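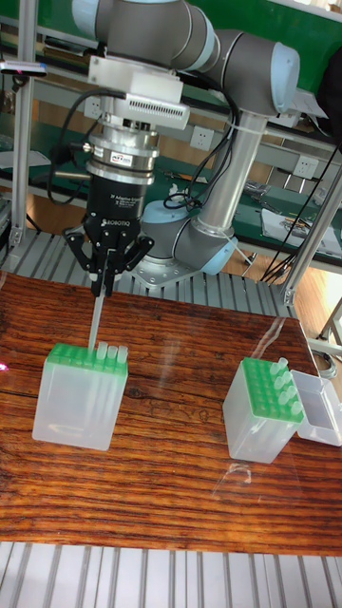

Wooden tabletop, dark reddish-brown.

Povstead Tabletops: Frequently Asked Questions
Last updated Friday, October 25, 2019

Do you sell legs or bases?
No. We make tops only. Most customers buy a base elsewhere or reuse one they already have. Send us the base measurements before you order and we will check that the top will sit properly on it.

How long does an order take?
Standard sizes ship in 9 working days. Custom sizes take 40 days from the date you approve the drawing. We don't start cutting until we have your approval in writing. Email is fine.

Can I get a sample of the color first?
Yes. Samples cost $8 each, and the money comes off your order if you place one. Wood color varies from board to board, so your top may be a little lighter or darker than the sample.

What is the difference between the Giltura and Masanja finishes?
Giltura is an oil. It needs a fresh coat once or twice a year, and you can fix small scratches at home. Masanja is a hard clear coat. It needs less care, but a deep scratch usually means sanding and recoating the whole top.

How do I clean it?
Use a soft damp cloth, then dry the surface. Don't use bleach, ammonia or scouring pads. Wipe up wine, coffee and vinegar right away, especially on an oiled top.

Can I put hot pans on it?
Use a trivet. Heat can leave white marks on either finish.

My top has a slight bow. Is that covered?
Wood moves with the seasons. Leave the top screwed to its base through one full heating season. If it is still bowed after that, send us a photo taken along the edge with a ruler for scale.

Can I drill my own holes?
Yes, from the underside. Use the slotted brackets in the box so the wood can move. Holes through the top surface end the warranty.

Can I pick up my order?
Pickup is at our Ustano shop, Unit 261, by appointment. Bring a second person and blankets.

Who do I contact?
Orders and delivery: Mwanaisha Kirui. Finishes and repairs: Danylo Tkachenko. Please include your order number.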